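Paper Crafts I: Handout 4
Scoring, Folding and Binding a Single-Section Booklet

1. Grain direction

Machine-made paper has a grain. Most of the fibers lie one way, and the sheet bends more easily along that line than across it. In a booklet the grain runs parallel to the spine. Pages set the other way resist turning, and the fold cracks on heavier stock.

Bend test: lay the sheet flat, bring one edge over without creasing, and press lightly. Turn the sheet a quarter and repeat. The direction with less resistance is the fold direction. Mark it in pencil on the back of the sheet.
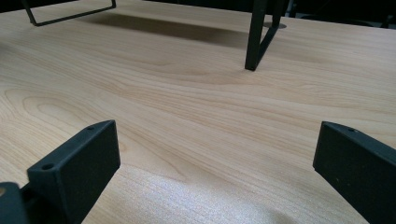
Fig. 1. Wood grain on a tabletop.

2. Cover stock

Card of 300 gsm must be scored before folding. Place the ruler on the center line and draw the bone folder along it twice with even pressure. Do not use a knife point. Fold so that the raised ridge is on the inside.

The cover is cut 33 cm wide and 17 cm high, giving a folded width of 16.5 cm.

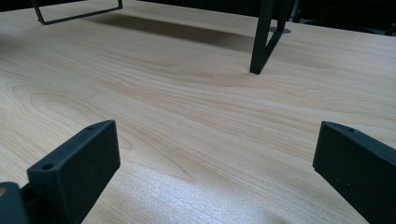 Inner pages are cut to a height of 16 cm, which leaves a border of half a centimeter at head and tail. Cut all pages from one batch of paper. Sheets from different batches may differ slightly in thickness, and the difference shows at the fore edge.

3. Creep

When folded sheets are nested, the inner ones push outward past the outer ones. This is called creep. It increases with the number of sheets and with their thickness. Trim the fore edge after sewing. If a printed border runs near the edge, allow for the loss when laying out the page.

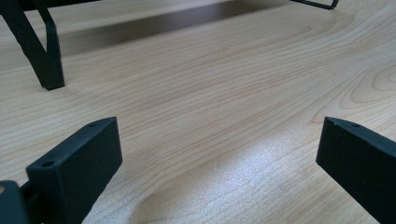 Fig. 2. Wood grain, second view.

4. Sewing

Use the three-hole pamphlet stitch. Pierce the center hole first, then one hole at an equal distance on each side. Enter from the inside at the center, leave a tail, go out and back in through the top hole, pass to the bottom hole, and return through the center. The two ends must lie on opposite sides of the long stitch. Tie a square knot and trim.

Waxed linen thread holds the knot better than cotton.
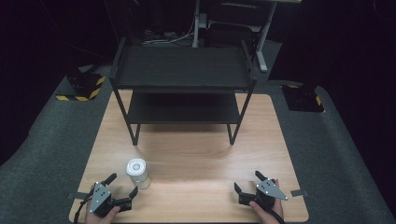

Hakim Mandagi
Brerimthorpe Paper Crafts Course
Revised 8 March 2021

5. For the next session

Bring one finished booklet and one unsewn set of pages, folded and nested. Read the section on accordion folds in the course reader. The decorated cover is optional at this stage and will be taken up with the Prever fold.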